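Fruit keeps so much better when you give it a little thought, and it takes maybe two minutes after shopping! I picked up most of this from Rhonda Paquette, who ran the Broleo orchard stand when I worked there one September, and I still get excited when a mandarin tastes great on day six.

## Step 1: Sort before you store

Tip everything out and look it over. Anything bruised goes in the "eat today" pile (or straight into oatmeal, yum). Don't wash the rest yet. Damp skins are an invitation to mold.

## Step 2: Pick a box and line it

A shallow box beats a deep bowl, so the fruit on the bottom isn't squashed. Old gift boxes are wonderful for this! Wipe out the dust, put something soft in the base and leave the lid off so air can move around. 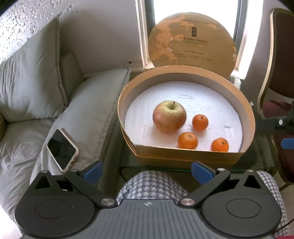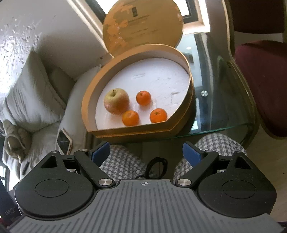
## Step 3: Decide what lives together

Apples give off a gas that hurries other fruit along. For a day or two on the table, mixing them with citrus is fine. For longer than that, give the apples their own bag in the fridge drawer. Got a rock-hard avocado? Tuck it in a paper bag with an apple and check it after 24 hours.

## Step 4: Check every morning

Turn each piece over while the coffee brews. Pull out anything soft, and wash fruit right before you eat it. Pears need the closest watching, especially near the stem.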